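Visita a la planta de Retamex en jornada de puertas abiertas

Octubre 2020

Llegamos a las nueve y cuarto, con quince minutos de retraso por las obras del acceso al polígono. En la garita nos tomaron la temperatura, nos dieron una acreditación y unos zapatos de seguridad, y nos asignaron al segundo grupo, el de Tien-fu Lau. El primero, con Chi-keung Kwok, ya había entrado por la zona de expediciones.

Retamex trabaja el plástico reciclado desde hace años. Compra material triturado, lo lava, lo convierte en granza y lo vende a talleres de moldeo. La visita sigue ese mismo orden, de modo que se empieza por el patio, donde se apilan las balas de material entrante. Cada bala lleva una etiqueta con la procedencia y el peso. La que nos enseñaron pesaba 975 kilos y venía de una planta de clasificación de la costa.

La nave de lavado es la parte más ruidosa. Se entra con tapones y apenas se oye al guía, así que Lau explicó el proceso antes de abrir la puerta. El agua circula en circuito cerrado y se filtra en tres depósitos. Según nos dijo, desde mayo gastan menos agua por tonelada gracias a un cambio en el último filtro. Pregunté qué se hace con los lodos: los retira un gestor externo cada dos semanas.

Después viene la extrusión. El material fundido pasa por una malla, sale en hilos, se enfría en un canal de agua y se corta. La línea principal, que en la planta llaman Onitus, produce casi 3000 kilos por turno. La segunda es más antigua y se reserva para lotes pequeños y colores especiales. El gris es el color que más les piden, y también el que más problemas da para igualar el tono entre un lote y otro.

En la sala de muestras hay piezas moldeadas por varios clientes, entre ellos Varkell.

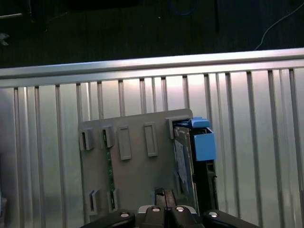 Panel de plástico gris moldeado, con pestañas y marcos en relieve.

El laboratorio ocupa dos habitaciones junto a las oficinas. Miden la fluidez, la humedad y la resistencia al impacto de cada lote. Los resultados se archivan con una muestra en bolsa durante dos años. La técnica que nos atendió sacó la del lote 2289, devuelto por un cliente a causa del olor, y nos explicó cómo habían localizado el origen en una partida de envases de detergente. Fue la explicación más útil de la mañana, y me habría gustado que durase más.

La visita terminó en el comedor, con café y un turno de preguntas. Casi todas fueron sobre precios. Lau contestó que el reciclado no siempre sale más barato que el virgen y que depende mucho del mes.

Datos prácticos: el recorrido dura dos horas y media, hay que reservar por correo y el aparcamiento de visitantes tiene 66 plazas. Se puede ir en autobús, pero la parada queda a un kilómetro y el último tramo no tiene acera. Conviene llevar ropa de abrigo para el patio.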